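Flora Urquhart
06/11/2018

1/ I get asked how I keep my beads and sewing notions straight, so I'm putting it in one thread. I sell beaded brooches and mend clothes on the side. I work from one end of a dining table.

2/ Start with the stuff you never use. In March I went through every drawer and tin I had. Anything I hadn't touched in a year went to Catriona Kerr, who teaches the beginner class. She took two shopping bags of it.

3/ Sort by size first, color second. I did it the other way for years and kept grabbing the wrong beads under a lamp at night. Size 11 and size 15 look the same when you're tired.

4/ Buy see-through boxes with a lid on a hinge. A loose lid ends up under the table. Mine are gray plastic, and you can still tell what's in them from above.

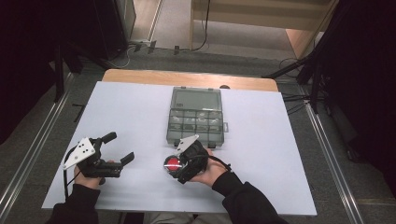 5/ Small cells for beads, big cells for thread and tools. If a box only has small cells, you'll end up with your scissors in a mug. Mine were in a mug until last winter.

6/ Label the end of the box, not the lid. Once they're stacked you can't read a lid. I use masking tape and a pencil so I can change it.

7/ Needles stay out of the boxes. I keep them in a felt book, with the sizes written on each page. Beading needles bend, so throw out the bent ones as you go.

8/ For anything I buy in packs of 1,000, I fill one cell and leave the rest in the bag. The bags go in a shoebox, in size order. When a cell gets low I refill it. When the bag gets low I write it on the shopping list.

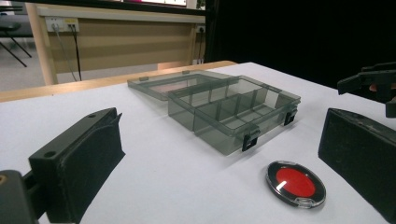

9/ The shopping list is a plain notebook, one page a week, 52 pages a year. I write the supplier and the color number. I order from Dorketti for glass and Prarow for thread. Dorketti is slow but the colors match from one batch to the next.

10/ Ismael Miranda asked about spills. Work over a towel or a bead mat. If you do drop some, put a nylon stocking over the vacuum hose and empty it into a dish.

11/ I put everything away when I stop, even if I'm in the middle of a piece. It takes me 30 minutes on a bad day. The piece itself goes on a tray with its own thread.

12/ Pin backs and clasps next time. I'm still trying out two kinds of glue and I don't like either one yet.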